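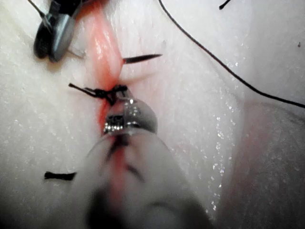 A practice pad during suturing, with a tied knot over the incision and the tip of the curved needle showing above it.

Clunov is a method for teaching a surgical robot to close a straight cut with stitches. It was developed at the Dindside laboratory by Zsófia Vida and Ayana Alemneh, and belongs to a family of methods known as imitation learning, in which a machine copies recorded movements made by a skilled person. Clunov is used with two-armed robots that hold wristed needle drivers. It has been tested only on practice pads and is not intended for use on patients.

Background

Suturing is one of the longer tasks in many operations and one of the hardest to automate. The needle is curved and can turn in the jaws while it is being pushed. The thread is thin, bends easily and may lie anywhere on the surface. The material being stitched also moves, so a plan made before the needle goes in is often wrong by the time it comes out on the other side.

Earlier work at Dindside used a planner called Jela, which worked out the path of the needle from a model of the cut. Jela placed single stitches well when the pad was flat and held firmly, but it had no way to deal with slack thread. A person had to clear the thread by hand between stitches. Vida began work on a replacement that would learn from examples, and Alemneh joined later to work on the knot-tying stage.

Method

The method divides a stitch into 3 stages: passing the needle, pulling the thread through, and tying the knot. Each stage has its own learned controller. A separate program, called the switcher, decides when one stage should give way to the next, and can also send the robot back to an earlier one.

Training data comes from recorded sessions in which a trained operator moves the arms from a console. The full set holds 1000 stitches. Failed attempts are kept if the operator went on to correct them, and these are marked so that the controller learns the correction and ignores the mistake before it. Attempts that were given up are left out.

The controllers take in pictures from a camera fixed over the work area and from small cameras carried close to the instruments. The fixed view gives the general lie of the thread and the direction of the cut. The close views are used for judging where the needle tip has come out and where the thread meets the jaws. Close views are often blocked by the instruments themselves, and during training parts of each picture are blanked out at random to prepare the controllers for this.

Movements are given relative to the present position of each instrument. Cable-driven arms tend to report their own joint angles with small errors, and a command to move a short way from where the tip is now suffers less from these errors than a command to go to a fixed point.

Thread handling

Most of the changes made after the first version concern the thread. In the pulling stage the controller has to grip the thread without catching the pad, draw it through and leave a tail long enough for the knot. The thread may cross between the open jaws before it is gripped, and closing too early pinches the surface next to the cut. Clunov therefore estimates the line of the thread near the jaws before each closing movement, and waits if the estimate is unclear.

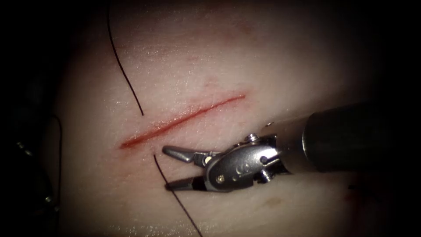
Testing and results

Tests were carried out on pads with a single straight incision. A stitch was counted as complete if the needle passed through both sides of the cut and the knot held under a light pull. Clunov completed 93 per cent of stitches without help. Up to 3 tries were allowed at each stage, after which the stitch was recorded as a failure.

The commonest failure was a needle that turned in the jaws during the passing stage. Loose loops in the knot came second.

Limitations

Clunov has not been tested on curved or branching cuts. It does not choose the spacing between stitches, which is set by the operator beforehand. Cutting the thread is also left to the operator. Results are poorer when the pad is very shiny, as bright spots can hide the thread from the cameras.

Related work

Kozma, a later project by the same authors, uses the Clunov recordings to study how a needle can be passed from one instrument to the other.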